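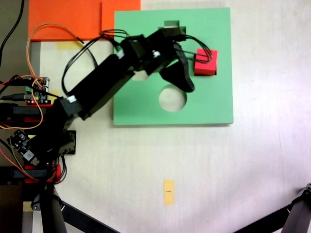 Shape sorters should be sold with tighter holes. Most of the boards now on the market are cut with so much clearance that a cube will drop in at nearly any angle, and a child learns only that pushing works.

I measured the stock at the Wellside toy library in September. Of the 383 loose blocks on the shelves, a large share would pass through at least one opening intended for a different shape. The small cylinder is the usual offender. It fits the round hole, and it also fits the square one, so the board gives no feedback about the error.

Yichen Dong, who maintains the collection, argues that loose holes keep younger children from giving up. I accept the point for a first board. It does not hold for a second or third, when the child can already match outlines and needs a reason to rotate the block before letting go.

Flat panels deserve more shelf space than the box type. The block stays in its slot with the top face showing, and a wrong placement remains in view until someone corrects it. In a box it falls out of sight under the lid.

Manufacturers should print the clearance on the package, next to the age range. Buyers could then choose a looser or tighter board on purpose.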